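Boards > House and Home > Kitchens and Appliances > Small fridges

Mini fridge in a cupboard – where do the water bottles go?
Started by marrowfatpea, March, 7.40 am

marrowfatpea wrote:
Morning all, and apologies in advance for the length of this, I do go on. We let out our back bedroom to people walking the coast path, and last year we bought a little second-hand mini fridge so that guests could have cold water and somewhere to keep their milk. It lives in the bottom of the old wooden cabinet my aunt left us, which I wasn't prepared to part with, and there happens to be a socket on the wall just above where the fridge goes, so it felt like it was meant to be.

Now, the trouble. People come in off the path wanting properly cold water, and the door shelf only gets it to what I'd call cellar temperature. So I've started putting one bottle up in the freezer bit and keeping the others in the door, and swapping them over. My other half says this is daft and that I'm ruining the fridge. I also find the door wants a good firm press before I trust it. How do the rest of you manage?

A few of the whole arrangement:
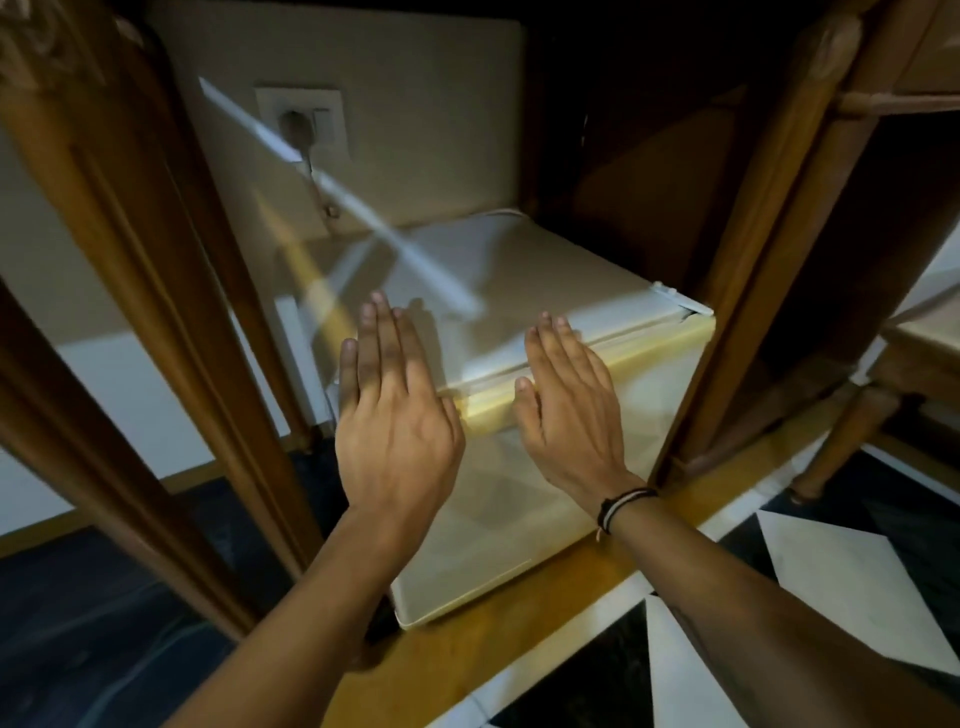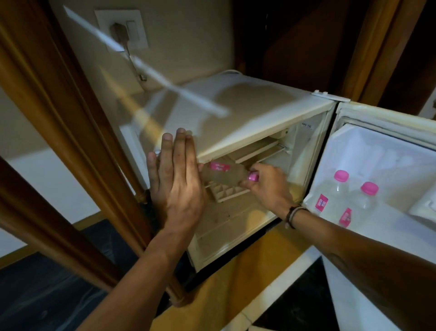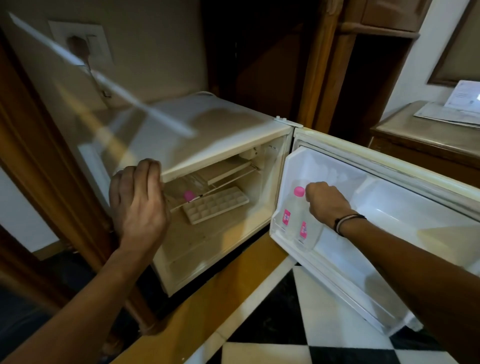
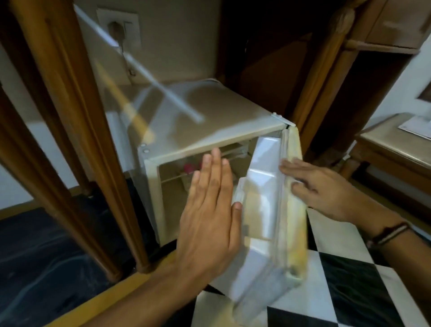
I should say the room gets the sun from lunchtime on, and guests tend to arrive at four or so, which is just when the poor thing is working hardest. I do wipe it out between bookings with warm water and bicarb, and I defrost it whenever the ice starts to build up (a washing-up bowl, two old towels and the radio on – I quite enjoy it). The dial is at 2. I've never dared go higher because the person we bought it from said everything froze solid, but perhaps that was their kitchen and not the fridge.

teasel_and_twine wrote:
Oh, what a lovely idea for your walkers, I'd be so grateful for that after a day on the cliffs! I've had a small fridge in my sewing room for years and I do exactly what you do, one up top and the rest in the door. The only thing I'd say is don't leave the top one in overnight. I did it with fizzy water once and spent the next morning picking bits of ice out of the shelf with a wooden spoon, and I had to throw away a perfectly good trifle as well. Half an hour or so while you're making up the bed, then down it comes.

grumblebee67 wrote:
I'm with the other half, I'm afraid. The freezer bit is for ice. If you've got an ice tray in there, fill it, leave it alone, and give people a glass with ice in it. Every time you open that door to play musical bottles you let the cold out, and a little fridge takes ages to catch up.

My bigger worry is the cupboard. A fridge has to get rid of its heat somewhere, and a closed-in wooden box is about the worst place you could choose. I ran one in a fitted unit in our old caravan and it never stopped humming. Have a look in your instructions for how much space it needs at the back and sides. And if the unit has doors, leave them open.

marrowfatpea wrote:
No instructions, sadly, it came with a carrier bag of fridge magnets and nothing else. But I take the point about air, and I shall pull it forward a bit this afternoon. The hum does go on rather.

I'm going to stick up for my bottles though! A glass with ice is very nice at the table, but these people want something to take out again the next morning, and you can't put a tumbler in a rucksack.

oldsaltandvinegar wrote:
Put the dial up to 3, give it a full day, and see. Costs you nothing. You want a cheap fridge thermometer as well. Mine's a Trovix, came from the market, and I stand it in a cup of water on the middle shelf so it isn't jumping about each time somebody wants the butter.

On the door – shut a strip of paper in it and tug. If it slides out with no effort, the seal isn't gripping there. Try it all the way round, top corners too. Mine only wanted a clean with soapy water and an old toothbrush, and then a tiny smear of petroleum jelly on the hinge side where it kept sticking.

teasel_and_twine wrote:
Seconding the toothbrush! You'd be amazed what lives in those folds. Check that it's standing level too. Mine was tipping ever so slightly forward and the door would drift open by itself, and I blamed the seal for months. I packed the front feet up with a bit of folded card until my nephew found me something more respectable.

grumblebee67 wrote:
Card under a fridge, dear me. Screw the feet out if it has adjustable ones. I'd still have the whole thing out of the cupboard.

marrowfatpea wrote:
Out of the cupboard and where, though? It's a small room, and I'm not having it beside the bed, humming at people who've walked all day. The cabinet stays, I'm stubborn about that.

Well, I've been busy. I did the paper test and it held well enough along the side, but along the top it came straight out, so I've had the toothbrush in there and it's a good deal better. Not perfect. I've pulled the fridge forward as far as I dare, and I've gone up to 3 on the dial. I've also made a rule for myself, which is that the top bottle goes in when I strip the bed and comes out when I put the kettle on.

bracken_hob wrote:
Can I put in a word for a jug? We used to do bottles for our visitors and got fed up with the plastic, so now it's a big enamel jug on the middle shelf with a saucer over it, and people fill their own flasks. It does need a shelf with enough height, mind, and I know some of these little ones haven't got it once the ice box has taken its share.

oldsaltandvinegar wrote:
Jug won't fit in mine, I tried. The spout catches on the flap. Lovely idea if you've got the room.

grumblebee67 wrote:
Pleased to hear it's had some air. I still say you'll be forever opening and shutting it, but it's your water. Let us know what the thermometer says if you get one.

marrowfatpea wrote:
Will do – I'm going into town for one this week, and I'll measure up for a jug while I'm at it. First booking of the season arrives at the end of the month, two sisters and a very old spaniel, so I've a little while yet to get it right. Does anybody know if dogs mind cold water, or should I leave theirs out on the side?

Recent topics in Small fridges
Inent table-top fridge, shelf clips missing
Smell of onions that won't shift
Defrosting with a bowl of hot water, yes or no?
Aliyu cool box or a proper fridge for the shed?
Dumus spare ice trays, what size fits?
Fridge hums at night, sleeping in same room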